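Planning Equipment Purchases for a Two-Arm Packing Cell
Student Project Report, Lilleck Technical College
Prepared by Lucía Collado and Edvin Lundgren
Project supervisor: Soledad Iglesias

1. Purpose of the report

The Automation Laboratory at Lilleck intends to replace its shared demonstration bench with a permanent cell for small packing tasks. The project group was asked to establish what the college would need to buy, what could be kept from existing stock, and in what order the purchases should be made. The budget ceiling set by the department is $3,398. The two robot arms are already owned and are not charged to this budget. The report therefore deals with fingertips, mounting parts, cabling, task objects and spares.

2. Task used for planning

Equipment lists drawn up without a task tend to grow. The group accordingly chose one task, the packing of a pencil case, and judged every proposed purchase against it. The task requires both arms to work close together over a low container, and it calls for handling thin, round and flat objects. 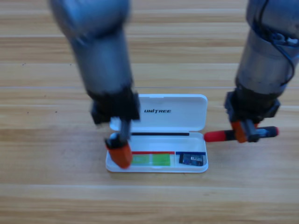 Figure 1. Both arms at the open case, with a red-and-black tool held in the right gripper.

Requirements were taken from work at the bench and entered in a purchase register. Each entry states the item, the reason it is needed, the supplier, the delivery time and the person responsible. Items for which no reason could be written were removed from the register before the first review in June.

3. Budget by category

Gripper fingertips and pads form the first category. They wear, and the laboratory has in the past ordered them only after the last pair had failed. The group proposes that two spare pairs be held for each arm at all times. Quotations were requested from Trultley and Barroso. Trultley offered the lower unit price, while Barroso offered the shorter delivery time. The group recommends Trultley for the planned order and Barroso for urgent replacements.

Cabling and cable guides form the second category. Loose runs near the joints should be fitted with guides before any new tooling is added. The parts are inexpensive, but the work requires the cell to be shut down, and the time must be booked with the laboratory office.

Task objects form the third category. Markers, erasers, cases and similar goods are small purchases that are easily left out of a budget. 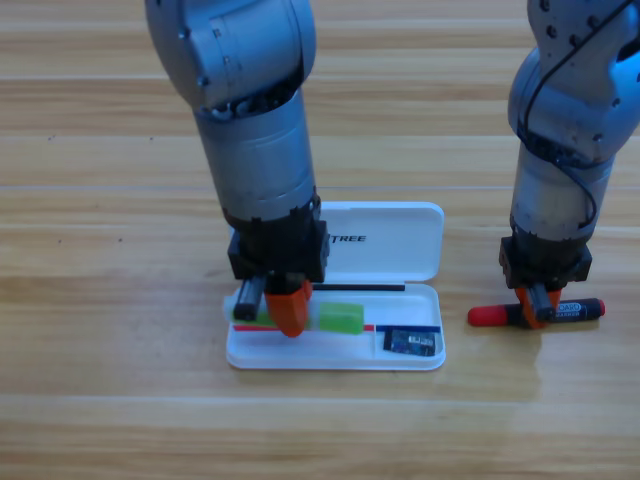 Trinidad Herrero asked at the review that consumables be given a line of their own, as her group had lost bench time waiting for approval of purchases under $15. She also asked that identical goods be bought in one batch, so that results from one term could be compared with those from the next.

The proposal was accepted. A consumables line of $70 per term has been added, to be spent without separate approval. Batches will be stored in labeled boxes in the equipment room, and the person who opens the last box will be responsible for the reorder.

4. Order of purchase

The group recommends a purchase in 2 stages. The first stage covers fingertips, cable guides and consumables, all of which can be ordered at once and fitted by students under supervision. The second stage covers a new mounting frame and a lockable cabinet from Lastau. It should be placed only after the floor plan of the laboratory has been approved, as the frame is made to measure and cannot be returned.

Gonzalo Sotomayor reviewed the register and requested that delivery charges be entered separately from unit prices. This has been done. Two quotations that had appeared favorable were withdrawn from the comparison once delivery was included.

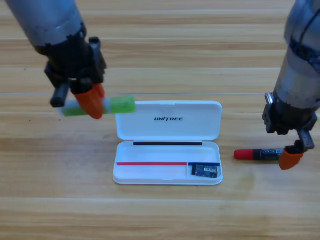
Should the department buy a third arm as a spare?
The group advises against it under the present budget. A spare arm would use the funds set aside for the mounting frame, and most stoppages recorded in the laboratory log were caused by worn pads or cable faults. The matter may be raised again when the service agreement comes up for renewal.

5. Open items

The following points remain to be settled before the first order is placed.

Written confirmation of the Trultley price, which is valid until the end of the term.
Approval of the floor plan by the building office.
A decision on whether the existing worktable is to be kept under the new frame. The group's cost estimate assumes that it is.
Appointment of a student to maintain the purchase register after the present group completes the course.

The register and all quotations received are held by the laboratory office and may be consulted on request to Soledad Iglesias.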